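Kitchen > Food Storage > Pantry Pests

May 2024

Moths keep coming back in the flour
Posted by Tuva Lundgren

I have pantry moths for the second time this year. In the spring I threw out everything that was open, wiped the shelves with vinegar and bought new flour and oats. Now there are small moths flying around the kitchen at night again, and I found webbing in a bag of rye flour that I had kept closed with a clip.

I bake bread twice a week, so I usually have 20 pounds of flour in the house – mostly white, some rye and whole wheat. Throwing it all out again would hurt. Is there a way to save the bags that look clean? And do I need to move everything into containers, or are the paper bags fine if I fold them over well?

Gunvor Björklund
Folded paper bags won't stop them. The larvae chew through paper and thin plastic, and they can crawl in along a fold. Clips make no difference.

Bags that look clean can be frozen. Put each one inside a freezer bag and leave it at 0°F for a full week. A five-pound bag takes a long time to get cold in the middle, so don't cut it short. Let it come back to room temperature before you open the freezer bag or the flour will pick up moisture.

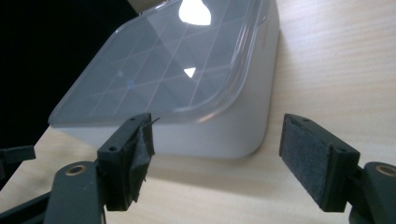

After that, everything made from grain goes into something hard with a tight lid, and that includes the things people forget: birdseed, dry dog food, nuts, tea, chocolate, dried chilies. My second round came from a bag of birdseed in the hall closet, nowhere near the kitchen.

Then clean the shelves again. Vinegar is fine but the vacuum matters more. Go along the back edge, into the peg holes and under the shelf paper, and empty the vacuum outside. Look where the wall meets the ceiling too, as the larvae climb up there to spin cocoons. Hang a sticky trap and write the date on it. When it has caught nothing for 60 days you can relax a bit.

Marit Holmgren
Bay leaves. My mother always had them in the flour and we never had a moth.

Solveig Hovland
I tried bay leaves for a whole winter and still got moths, so I wouldn't count on them. I agree with the freezing. I do it with every bag when I bring it home now, even when nothing looks wrong, because mine came in with a bag of cornmeal from the store.

Also buy less at a time until July or so. Rye and whole wheat go stale faster than white anyway.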